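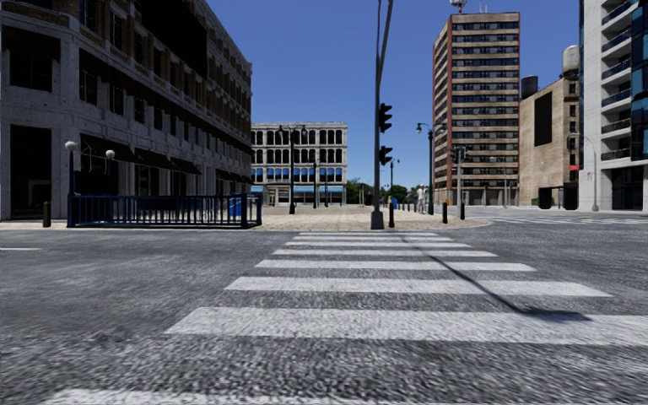

Fulix Sidewalk Rover — Build Gallery, Page 2

Fulix is a small four-wheeled rover built in a one-car garage in Jirndale, with the machining done on shared equipment at the Dobson workshop. The goal is a machine that can follow a sidewalk, stop at a curb, and cross at a marked crosswalk in a straight line. Page 1 covered the chassis, the motor mounts and the first wiring harness. This page covers the crossing software and the electronics that changed as a result of it.

The crossing code runs in simulation first. A version goes onto the hardware after it has passed the full set of simulated crossings, and the hardware then repeats the same maneuver on chalk stripes in the driveway. No street testing has been done or is planned for this version.

Simulated crossing, city map

Straight approach over a zebra crosswalk toward a paved plaza. The stripes get thinner and closer together toward the far curb, and the detector has to hold its heading on that spacing until the last few merge.

The diagonal pole shadow over the right half of the crosswalk is the hard part. It darkens the ends of several stripes, and the first detector read each darkened end as the end of the paint. The estimated centerline moved left and the rover steered after it.

The traffic light pole on the plaza is the heading reference. It is tall, dark and vertical, and it stays usable when the stripes are not. The two signal heads on it are ignored for now. Signal state is passed to the rover by the simulator as a plain value.

Bollards and posts near the plaza and along the far sidewalk are treated as fixed obstacles. The one pedestrian, at the foot of the brown-and-beige tower, is outside the planned path but still has to be reported by the detector for the run to count as a pass.

Sky is clear on this map. Overcast gives a much easier result on the shadow problem and is used only as a baseline.

Stripe detector

The original method was a fixed brightness threshold on the lower half of the camera view. It worked on every map without strong shadow. The replacement compares each patch of road with its immediate neighbors, so a stripe in shade is measured against asphalt in the same shade. Stripe edges are then fitted as lines, and lines that disagree with the rest are dropped.

The coarse texture of the asphalt caused false edges at close range. A small blur before the edge step removed most of them. A larger blur removed all of them along with the far stripes, and was backed out.

The pole shadow itself still produces one long, clean edge. It is rejected on angle, since it runs diagonally to the stripes. A shadow lying parallel to the stripes would get through this test. That case is on the list at the bottom of the page.

Test set

The current set is 1,228 simulated crossings, made by changing the sun angle, starting offset and starting heading. The threshold method failed 90 of them. The neighbor method fails 41. Nearly all of the remaining failures start with the rover well off to one side and turned away from the crosswalk, so that only a corner of the nearest stripe is in view.

A failure is any run in which a wheel leaves the striped area before the far curb. Runs that stop partway and wait are logged separately. They are safe in simulation and would be a nuisance anywhere else.

Camera mount

The camera sits on an aluminum post at the front of the deck. The simulated camera is set to the same height and tilt, taken from the finished mount with a steel rule and a digital angle gauge. The first mount was printed and flexed under braking, which put a visible bounce in the horizon line. The second was milled from bar stock at Dobson and does not move.

Two slots allow tilt adjustment. After calibration the bolts are torqued and marked with paint pen. Any change in tilt means repeating the calibration, and the simulator settings have to be updated to match.

Compute and power

The main board shares the battery with the drive motors through its own regulator. On the earlier harness both ran from one supply, and a hard start from standstill could reset the board. The new harness has separate fused branches and a common ground point at the battery end. Signal wires are routed on the opposite side of the deck from the motor leads.

Strain relief on the motor leads is woven sleeve from Fliltex, clamped at both ends. The sleeve frays if cut with ordinary side cutters. A hot knife gives a clean end.

Emergency stop

The stop button opens the motor branch only. The board stays up and keeps logging, which has made it much easier to find out what the software thought it was doing at the time. A second stop is on the handheld remote. Loss of the remote link has the same effect as pressing it.

Driveway course

Chalk stripes, same width and spacing as the simulated crosswalk, laid out with a snap line. Best light for repeating the shadow case is late afternoon in April, when the basketball pole next door throws a shadow over the right side of the course. Concrete is smoother and paler than the asphalt on the map, so contrast with the chalk is low. Black mat under the stripes is being tried.

Driveway results agree with simulation on heading and disagree on stopping distance. The simulated tires grip too well. Friction has been lowered on the city map and the braking tests will be run again before the next version is loaded.

Still to do

Shadows parallel to the stripes.
Worn paint. All stripes on the current maps are complete.
Reading the signal heads from the camera.
Recovery from a bad starting angle — back up, turn, and try again.
Lid for the electronics box, with a gasket.

Page 1: chassis and drive
Page 3: curb ramp tests (not yet posted)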